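Long one, sorry. I spent September reading collection guidelines for handheld gripper work, four sets of them, and I have complaints. 1/

The Platwood guide runs to 220 numbered rules. I counted the ones a person holding two grippers could check for themselves in the middle of a fold. I got 10.

The rest is stuff like "ensure natural motion." Natural compared to what? Try picking up a cuff with two finger pads and tell me which part of that is natural.

Clothes are where these rules fall apart first. A rule written for boxes says "grasp at the center of the object." Fine. Find me the center of a sweater with one sleeve folded in across the body. 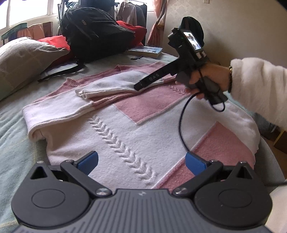
Trullard's version is shorter and I like it better, but it still asks for "a consistent starting state" and never says what that means for cloth. Flat? Flat with the sleeves out? Front up? Two people will read that two ways and both get a pass at review.

And the review step! Csizmadia has a reviewer mark each episode pass or fail, with one line for notes. I went through 600 of those notes. Most say "ok." A pass mark with "ok" next to it tells me the reviewer was awake.

What I'd want in a standard, if anyone is taking requests:
- say how the garment starts, in words a tired person can follow
- say what counts as finished
- say what to do when a hand has to help, and log it
- keep the failed tries, labeled as failed

The third one gets the most pushback. People want clean two-gripper episodes, so the rule says "no bare-hand contact" and stops there. Then somebody uses their fingers on a sleeve, which anyone would, and the log has no box for it.

So the episode gets filed as normal or it gets thrown out. Both are bad. I'd take a messy record with an honest label over either.

Also, clutter. Neven's draft wants "a representative home setting" in one section and "no unrelated items within reach" two pages later. Pick one. My bed has never met the second rule in its life.

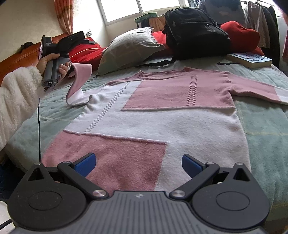

Halldóra Østergaard replied that I'm being unfair to the long guides, that most of those 220 rules were added after something went wrong, and that cutting them means learning the same lessons twice.

OK, fair. I'd believe it more if the rules said what went wrong. Rule 88 says "avoid rotating the wrist during release." Why? Did the tracking drop out, did the cloth snag, did a manager not like how it looked? I can't weigh a rule with no history attached.

She also asked if I'd sign off on any of the four as they stand. Trullard, maybe, with a page on cloth stapled to the back. The other three, no.

Draft of that page is at 1,315 words and I'm trying to get it under 600. Will post when it's shorter.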